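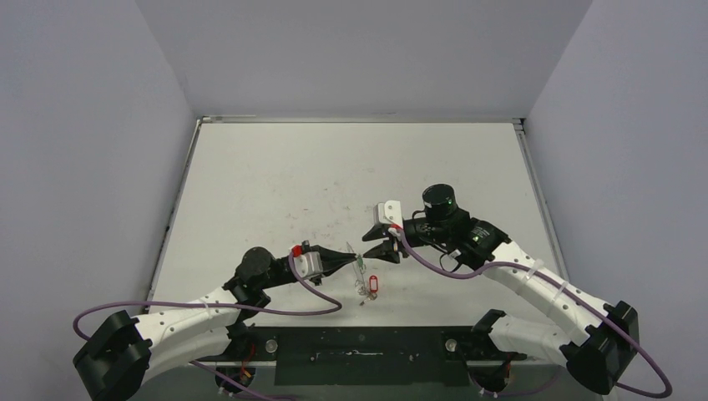

About Tolton Language School

Tolton teaches Dutch and Flemish to adults who have, for one reason or another, run out of excuses. We opened in December with two rooms, a kettle and a sign that spelled "Nederlands" with one d too few. The sign has been replaced. The kettle is still with us.

The school takes its name from the street, not from a founder, so please stop asking the front desk for Mr. Tolton. There is no portrait of him on the stairs. The man on the stairs came with the building, and we like his hat.

What we teach

Courses run at 7 levels, from "I can order a coffee" to "I can argue with the city about parking." Most people join us at the second level, having picked up a few words from an in-law or a phone app, and most of those go back down to the first after a week. We don't charge for the move and we don't mention it again.

Evening groups meet twice a week. Morning groups meet three times a week and are quieter, mainly on account of the hour. We also run a reading circle, which spent all of last winter on one novel and would like it known that the novel was long.

Our beginners' book is the De Smet course, in the green edition. It was written for people who travel by train, visit the dentist and have strong feelings about cheese. We have looked at newer books with better photographs. They all seem to take place in an airport. De Smet at least gets you through a hardware store, and on page 50 there is a conversation about a leaking gutter that former students still quote to each other at weddings.

From the third level on, we add our own worksheets. They are stapled in the top left corner. A proposal to staple them in the top right corner was discussed at length and has been put aside.
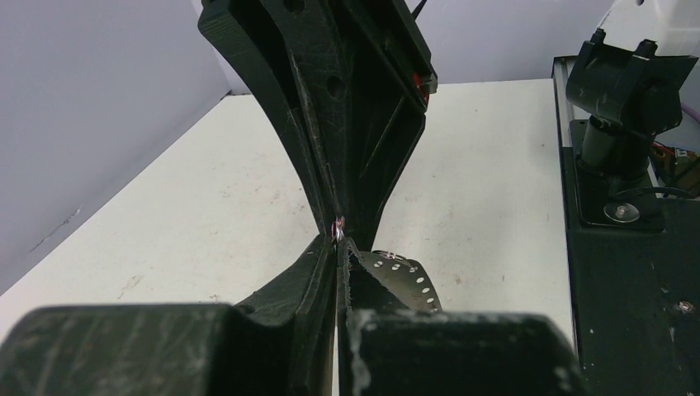

How long does it take to learn Dutch?

For an English speaker who comes to class twice a week and does most of the homework, it takes two winters to hold a decent conversation and one more to follow a joke. The words come quickly, as half of them are English words wearing a different coat. Word order is where the time goes. You'll spend a good part of the first year waiting for the verb, and a good part of the second remembering that you were supposed to bring it yourself.

The g is a separate matter. We teach the soft one and the hard one and let you choose. Students with a sore throat are often praised for their progress.

Where we are

You'll find us on the second floor above the Westero bakery, through the blue door and up the stairs that creak. Classes after six smell of bread for the next morning, and attendance in those groups is excellent. We'd like to credit the teaching.

Parking is behind the building, if you are early or drive something narrow. The bus stops across the street. Bikes go in the hallway, on the left side only, so that the upstairs accountant can get out.

The library

Our lending library holds 2,000 books, which sounds grand until you learn that 200 of them are cookbooks. They arrived in one donation and have turned out to be the most borrowed shelf we own. A recipe is short, it's full of commands, and you find out by dinnertime whether you understood it. Crime novels come second. Poetry is by the window and gets plenty of light.

You may keep a book for a month. After that we send a polite note in Dutch. The second note is less polite and uses the subjunctive, so it tends to be ignored by anyone below level five.

Pestivus

Once a year the school puts on Pestivus, an evening of songs, short plays and soup. The name began as a misprint on a flyer and stuck before anyone could reach the printer. Every group has to perform something in Dutch, and the beginners go first, while goodwill is high. Past highlights include a weather report delivered in full rain gear, a courtroom drama about a borrowed ladder, and a song with eleven verses that had been announced as having four.

Families are welcome and need not understand a word.
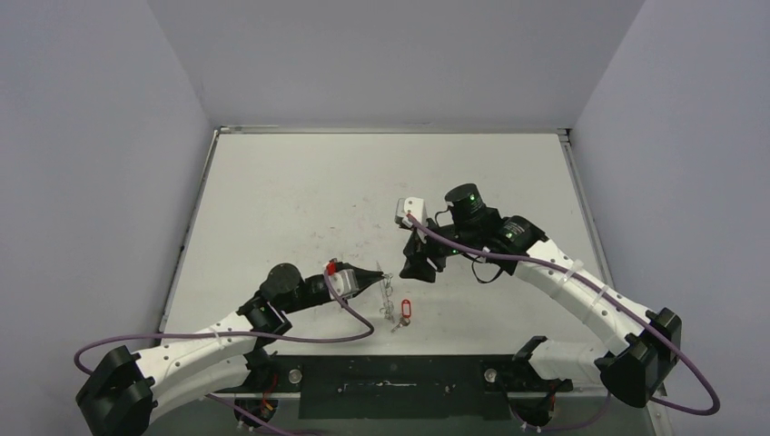 Marieke wrote to us after the last one that she'd grown up in Ghent, had come only to see her husband play a traffic warden, and had never heard her own language spoken with such confidence or so few articles. She would be back, she added, but could we please do something about the soup. The soup is under review.

Joining a class

New groups start whenever there are enough people to fill a table. Come by for a placement chat, which takes ten minutes and is held in whatever mix of languages gets us through it. There is no written test. Bring a pen anyway, as ours go missing.

Fees are posted by the front desk and cover the worksheets, the library card and tea. The De Smet book is extra. Used copies are cheaper and often have the answers filled in, some of them correct.

The office is open from ten until the last class goes home. If the blue door is locked, ring the lower bell. The upper one belongs to the accountant.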